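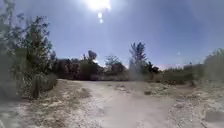
Horácio Ramalho nous a écrit que, chez lui, à Bragança, on ferme les volets dès le matin en été, et il demande pourquoi le ciel est bleu alors que la lumière du Soleil, elle, paraît blanche. Eh bien, cher Horácio, voilà une question que des savants très sérieux se sont posée pendant des siècles, et je suis ravie qu'elle nous revienne par la poste !

Pour y répondre, il faut d'abord parler de la lumière. Elle a l'air toute simple, comme ça, quand elle entre par la fenêtre et qu'elle se pose sur la table du petit déjeuner. Mais elle est faite de plusieurs couleurs mélangées : du rouge, de l'orangé, du jaune, du vert, du bleu, du violet. Tu les as déjà vues séparées si tu as regardé un arc-en-ciel, ou même une bulle de savon (celles qui éclatent toujours trop vite).

Chaque couleur voyage comme une petite vague. Les vagues du rouge sont longues et tranquilles, celles du bleu sont courtes et serrées. Le violet, lui, a des vagues de 400 nanomètres à peine, et un nanomètre, c'est si petit qu'il en faut un million pour faire un millimètre !

L'air dans tout ça

L'air qui nous entoure est plein de minuscules grains qu'on appelle des molécules. Quand la lumière du Soleil arrive, elle les rencontre en chemin. Le rouge passe presque sans les remarquer. Le bleu, avec ses petites vagues, est bien plus souvent dévié, et il repart dans tous les sens : à gauche, à droite, vers le bas, vers toi. Voilà pourquoi, quand tu lèves le nez, il te vient du bleu de partout.

Et le violet, alors ? Il est dévié encore davantage, mais le Soleil nous en envoie moins, et nos yeux le voient assez mal. C'est un peu triste pour lui.

Si tu te promènes par beau temps, compare le haut du ciel et l'horizon. Près de l'horizon, le bleu est souvent plus pâle, presque laiteux, car la lumière y a traversé beaucoup plus d'air et les couleurs se sont remélangées en route. Regarde toujours loin du Soleil, jamais vers lui, même avec des lunettes teintées : il peut abîmer les yeux sans faire mal du tout.
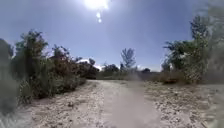
À toi de jouer : un ciel dans un verre

Il te faut un grand verre d'eau, une lampe de poche, une cuillère et un peu de lait. Verse 2 gouttes de lait dans l'eau, remue doucement, puis éteins la lumière de la pièce. Éclaire le verre par le côté : l'eau prend une légère teinte bleutée. Maintenant, place la lampe derrière le verre et regarde à travers. Elle paraît un peu jaune, ou même orangée, comme le Soleil du soir ! Si tu ne vois pas grand-chose, ajoute une goutte et recommence.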